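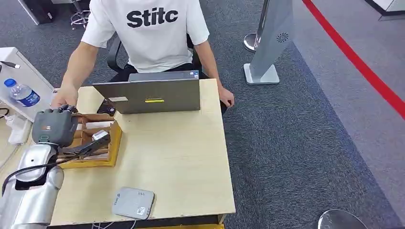

**To:** the Bisgaard Fund, small grants for young engineers
**From:** Oduor Athumani, Grallby Robotics Club
**Progress report 2, 14th November**

Dear all,

Thank you for your patience with this one. I had meant to get it to you before half-term, and then half-term came and went in a blur of cables and sandwiches, so please accept it now with my apologies and, I hope, a bit more to tell you than I would have had a fortnight earlier.

When I last wrote, Lurkora (the students voted on the name, and I was not on the winning side) could lift its arm, open and close its hand and do a rather regal wave. We had promised you a shop counter task, the one set for the Runport student challenge in May, and we hadn't really begun on it. We have now! The students have worked out a practice counter on an ordinary desk, with a cardboard tray divided into compartments, a card reader and a laptop for whoever is running the session. The robot has to reach over the tray, choose the right compartment, take out what is in it and hand it across to the customer.

**Reaching and grasping**

Since the first report the group has recorded 527 practice reaches, and of the last batch of 400 they were pleased with 143. I know that doesn't look marvellous on paper. I'd ask you to bear in mind that "pleased" is their own word and their own standard, and they are strict: a reach that gets the packet but knocks the divider is marked as a miss, and so is one where the thumb arrives late and has to shuffle about. The younger ones wanted a half-mark for those. They were overruled, after quite a long discussion that I enjoyed very much and stayed out of.

The trouble is mostly in the thumb. The four fingers come down between the dividers nicely enough, but the thumb sits out to one side and wants a good deal of room, and corrugated card does not forgive. We have tried coming in at a slant, which helps with the near compartments and makes the far ones worse.

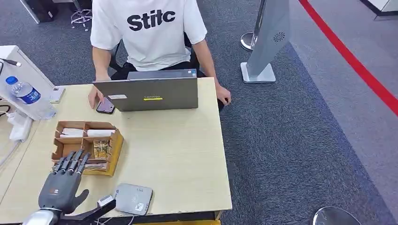

Two of our sixth-formers are now rewriting the approach so that the thumb stays tucked until the fingers are in position, and I have agreed to leave them alone with it until the end of the month. They have also asked for a taller tray to practise on as well as the present one, so that the robot doesn't simply learn one piece of cardboard by heart. That seemed very sensible to me and will cost next to nothing.

**The payment step**

This is further behind than I would like. The rules at Runport say the robot must point the customer to the card reader and wait, and the waiting has been harder to program than the pointing. At present Lurkora is apt to carry on with the next order regardless. We are using a pretend payment signal typed in at the laptop for the time being, and we'll move to something more realistic once the handover is steady.

**Cameras**

A good part of the autumn money went on the wrist camera, and I am glad we did it, although fitting it took three evenings where I had allowed one. The head camera gives the students a fine view of the counter, but the robot's own hand gets in front of the tray at just the moment they want to see it. The wrist view fills in some of that. It does swing about a great deal when the arm is raised, and the ceiling lights have given our software some trouble by washing out the picture, so a small team is learning about exposure settings, which none of us knew much about in September (me included).

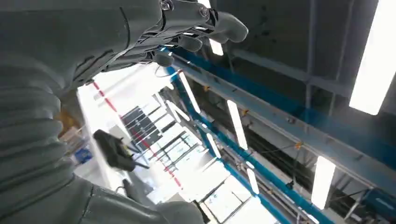

*View from the wrist camera, with the fingers at the top and the blue roof beams beyond.*

**Money**

We are within budget. I've moved a little from travel into spares, as the finger joints need more looking after than we had planned for, and I'd be grateful if you could confirm by email that you are happy with that. Receipts are in the shared folder, in date order for once.

**Between now and the next report**

- Thumb timing finished and tested on both trays
- Payment step working with the pause left in
- A full practice run in front of parents
- Entry form and safety paperwork sent to Runport

If any of you would like to come to Grallby and see a session, you would be very welcome. Do give me a few days' notice so that I can warn the students, who will want to tidy up and will certainly make you place an order.

With warm thanks, as ever,

Oduor Athumani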